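Odoi > Our Story > About Us

Search this site Search

About Us
21 February 2018
By Liis Jaunzems

Hi, I'm Liis, and I run Odoi with my business partner Kyrylo Levchenko. We pack groceries and snacks into paper bags and get them to people in Neltgate who'd like a hand with the shopping. That's the whole business! Well, that and a lot of sweeping up.

I started it in April, the year my hours at the Stokach bakery got cut, with three customers and a borrowed car (thank you, Mom). Kyrylo lived upstairs at the time and kept coming down to tell me I was putting the heavy stuff on top. He was right, so I asked him to stay. These days we pack for more than 400 households, and he still checks the bottom of every order before he'll let me fold the top over.

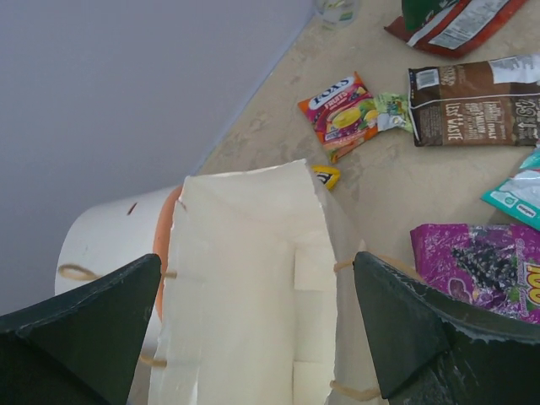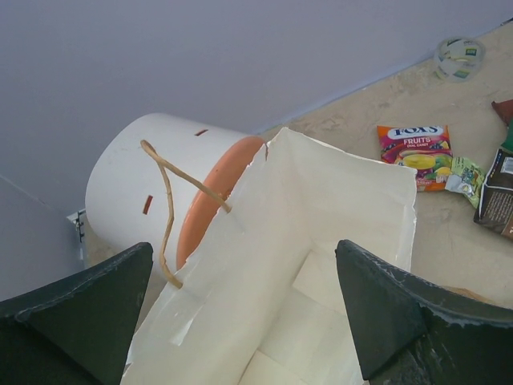 I have strong feelings about paper. We tried plastic crates for one winter and I hated them - they came back sticky, they wouldn't stack in the car, and half of them never came back at all. A paper bag folds flat, the customer can use it again, and if it's had enough you can put it out with the recycling. I like a plain white one with a twisted paper handle, the tan cord kind, and I don't fuss if the top edge gets a bit ragged. A small tear up there doesn't bother a box of crackers. Kyrylo fusses. He'd start over with a fresh bag every time if I let him, and we buy them 500 to a carton, so I don't let him.

The way we pack is pretty simple. Boxes and jars go in first, then anything soft, then bread by itself if there's room and in its own bag if there isn't. We write your name on a slip and tuck it inside. If you're allergic to something, please tell us every time you order, even if we've known you for years!

We deliver in Neltgate and out along the Lostach road as far as the second bridge. Past that you can pick up from us, and you're welcome to come in and chat while we finish your order. Give us 48 hours for anything big, like a party or a school trip. Smaller orders we can usually turn around by the next day, and if we can't, one of us will call you - probably me, Kyrylo hates the phone.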